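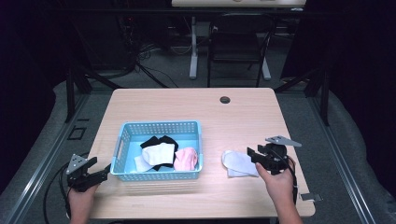 Fig. 2-1. Sock sorting with a pair of hand-held grippers, one basket on the table.

2. Planning and budgeting your station

Before you order anything, read this section with a pencil in hand. I wrote it after setting up the Clumitz station at our Bakametti workshop, and I spent more time fixing my shopping list than I did putting the thing together. The grippers were the easy part! It was the table, the cables and the boring little clamps that got me.

2.1 Work out what you need

1. Pick your task first. Ours was socks and small cloths going in and out of a basket. Soft stuff is light, so I didn't need the heavy-duty jaws, and I'm glad I checked before paying for them.

2. Measure the table you already own. You want room for a basket on one side and a clear patch beside it, plus space for both of your forearms. If the table is deeper than your reach, you'll be leaning over it all day.

3. Decide on one gripper or two. I'd go for two if you can. With one you end up pinning the fabric with your bare hand, and then you have to record everything again when you change your mind (I did).

4. Measure your cable runs with your arms stretched out as far as they'll go, then order the next length up. Each gripper has its own cable, so do this for both sides.

Note: A table with a grommet hole is nice to have but don't pay extra for it. You can route cables off the sides just fine.

2.2 Put the budget together

5. Start with the gripper pair. Ansah quoted us $1421 for two, mounting plates included. Get your own quote, and ask whether the cables are in the price - on my first quote they weren't.

6. Add the frame. If you buy aluminum rail, have the shop cut it for you. The cutting fee at Morkis was $51 and worth every cent, given what my saw did to the first piece.

7. Set money aside for the small parts: brackets, table clamps, spare screws, cable ties. I left this line blank and made three trips to the hardware store on one Saturday.

8. Add your props last. A plastic basket with holes in the sides is cheap and easy to grab. For socks, raid your own drawer and get a mix of light and dark ones.

Caution: Do not order the rail until the table is in its final spot. The frame has to clear the table on every side, and your chair has to fit somewhere too.

2.3 Plan the delivery

9. Ask for lead times in writing. Our grippers took almost 7 weeks, and the rail was here long before that, leaning in the hallway and getting kicked.

10. Have the frame and table ready before the grippers arrive, so you can test both of them while the return window is open.

Caution: Keep the shipping boxes until both grippers have passed the checks in section 3. Returns without the original foam are refused.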